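Section 6. Setting Up Your Shelf and Writing Your First Book Review

Welcome back! If you have made it through the first five sections, your Tallelgate reading journal is installed, you have a password you can remember, and you are probably itching to tell somebody what you thought of that last novel. This section takes you from an empty shelf to a published review, and I promise it goes faster than it looks on the page.

Before you start

You will need the title of a book you have finished, the edition if you know it, and ten quiet minutes or so. Have the book next to you if you can. You would be surprised how often a main character's name slips away the moment you try to type it.

6.1 Adding a book to your shelf

1. Open Tallelgate and choose My Shelf from the menu on the left.

2. Press Add a Book. A search box opens at the top of the page.

3. Type the title or the author's last name. For our walk-through we will use The Salt Ledger by Natália Danko, a courtroom mystery that half our test readers loved and the other half wanted to throw across the room.

4. Pick your edition from the results. Hardcover, paperback and audio are listed separately, and the page count comes along with whichever one you choose.

5. Press Place on Shelf.

Note: If your book does not come up, try leaving off the subtitle. Small-press titles sometimes sit under the publisher's name instead, so a search for Bagheri will bring up everything in the Bagheri catalog, including the older translations.

6.2 Setting your reading dates

Dates are optional, but they are nice to have when you look back at the end of the year and wonder what on earth you were reading in June.

1. Click the cover of your book.

2. Choose Dates, then fill in Started and Finished.

3. If you gave up partway, tick Set Aside and type the page where you stopped. A set-aside book can still be reviewed, and your readers will see the page number next to your name.
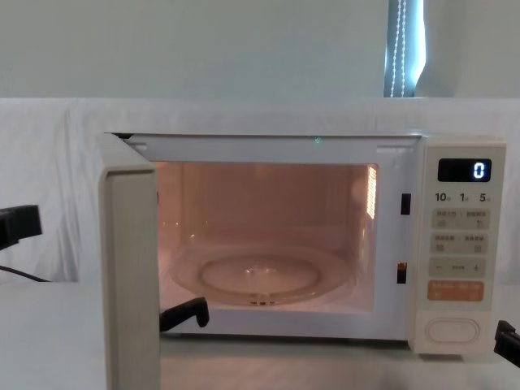
4. Press Save. The book moves to the Finished or Set Aside row by itself, so there is no need to drag it.

Caution: Changing the Finished date later on will also change the order of your reviews on your public page. If you like your reviews in the order you wrote them, turn on Keep My Order under Preferences first.

6.3 Writing the review

1. From the book's page, press Write. You will see two boxes, a small one called Short Take and a big roomy one called Full Review.

2. Fill in the Short Take. It holds up to 300 characters and shows up in other people's feeds, so put the heart of your opinion there and leave the plot for later.

3. Write as much as you please in the Full Review. The box saves your work every 30 seconds while you are connected.

4. To hide a plot twist, select the sentence and press Cover. Readers will have to tap it before the words appear. Please do this for endings, and for mysteries do it for anything past the halfway mark, even if you think everyone has guessed the culprit by then!

5. Give the book a rating, or choose No Rating if you are the sort of person who can't stand stars (I am, a little).

6. Press Preview and read the whole thing once out loud. Then press Publish.

Note: Quotations from the book go in with the Quote button, which sets them apart from your own words. Keep them short and add the page number.

Caution: Deleting a published review also deletes the comments under it, and we can't bring those back. Use Hide if you only want it out of sight for a while.

6.4 If something looks wrong

The cover belongs to a different edition. Go back to step 4 in 6.1 and choose again. Your review stays where it is.

The message "Error 1532" appears when you publish. A covered passage has been left open at one end. Go to the Full Review box, find the sentence marked in gray, select all of it and press Cover again.

Your Short Take ends in the middle of a word. It was most likely pasted in from another program and ran over the limit. Trim it and save once more.

Section 7 covers following other readers and starting a book club page.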